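Forum > Music & Gigs > Live Releases > Formats and Playback

Ellano live set – Blu-ray or DVD?

posted by stumdale_prog, June 2019

Ellano are putting out their Stumdale Festival show on disc. The basic DVD runs 96 minutes. The Blu-ray runs 156 minutes and has the full second set plus the acoustic songs from the afternoon. There is also a download for people who ordered in April, but the label page doesn't say what quality it is.

I have an old DVD player and a laptop with no drive. Is the longer version worth buying a player for, or should I wait and see if the second set comes out as an audio release? I mostly care about the sound. The band's last live DVD was very quiet and the bass was hard to hear.

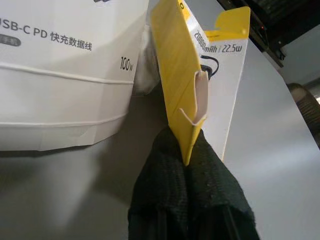 Replies

majumder_fan

Get the Blu-ray. The second set is the better one. I was there and they played all of "Stimeck" with the long organ part, and that song isn't on the DVD.

On the sound, check the back cover before you pay. The DVD lists plain stereo only. The Blu-ray lists stereo and surround, and the stereo track is uncompressed. If you listen through TV speakers you won't hear much difference. Through a decent amp you will – mainly in the drums and the low end.

A used player is fine for this. I paid 30 dollars for mine. Check the region code first, as the disc is pressed in Europe and my first copy of their older show wouldn't play here.

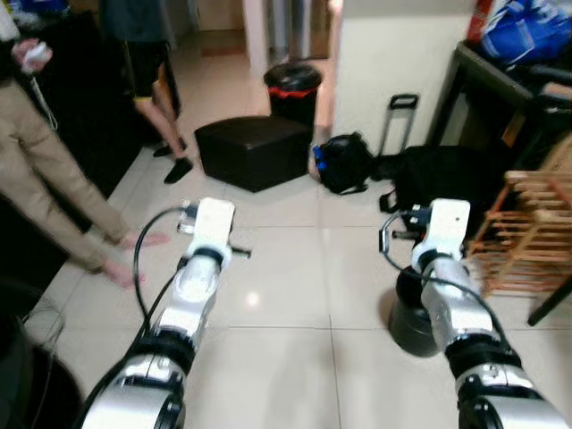
Indoors at home, June

tapehead30

DVD is ok. I have the last one and just turned it up.

quietbassline

I'd hold off if audio is what you care about. The label did a two-CD version of the previous tour a few months after the video, and it had a different mix with the bass much further forward. I don't know if they will do it again.

The download is video only as far as I can tell from my order email – no separate audio files. The first pressing of the Blu-ray comes with a booklet, and 100 copies are signed, so if you want one of those you can't really wait.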